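Is sealing old terracotta floor tiles worth the money?
Drekthorpe Home and Garden Help > Floors

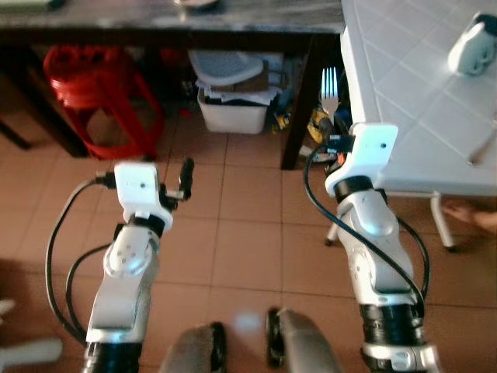 Posted by brumach_reno, 22nd August

We have square terracotta tiles through the kitchen and out to the back room. A flooring bloke came through and told us the whole lot needs stripping and resealing, and he quoted $3000. He reckons that if we leave it the tiles will "drink" every spill and eventually crumble. I'm not convinced. The floor was down long before we bought the place and it hasn't crumbled yet.

He also wants to use a product called Ernovetti, which he happens to sell. The brochure says it lasts 21 years. How would anyone know that?

Has anybody left theirs alone and regretted it? Or paid for the full job and seen a difference once the shine wore off? We're renters no more, so the bill is ours either way.

Replies

tilesandtribulations

I'd be wary too. Terracotta is porous, that part is true, and bare tiles will stain if you drop oil on them. Crumbling is another matter. Indoors, on a dry slab, I'd want him to show me one tile that's doing it.

Before you spend anything, put a few drops of water on a tile in a corner and leave it for a few minutes. If it beads, there's still sealer on there and stripping it would be paying to remove something that works. If it soaks in and goes dark, the sealer has worn off in that spot. Try the doorway and the bit in front of the sink as well, they always go first.

Ours had gone in 2 places. I washed the floor with a neutral cleaner, let it dry for days (longer than the tin said) and wiped on a penetrating sealer with an old cotton rag. Do a test patch under a cupboard first as some of them change the colour quite a bit. Get 3 quotes if you do hire someone, and ask each of them what they'd do if you said no to stripping.

One real warning - if you see white powder coming up through the grout, don't seal over it. That's salts carried up by moisture and you need to sort out where the damp is coming from.

Jeon

just use vinegar and a mop, we never sealed anything and its fine

tilesandtribulations

Please don't use vinegar. It's an acid and it will have a go at the grout, and at any sealer you've still got. Warm water and a pH neutral cleaner is plenty.

brumach_reno

Thanks. Water beaded nearly everywhere and soaked in by the back door. No white powder that I can find. I've asked the flooring bloke to put in writing what the 21 years covers and I'm still waiting.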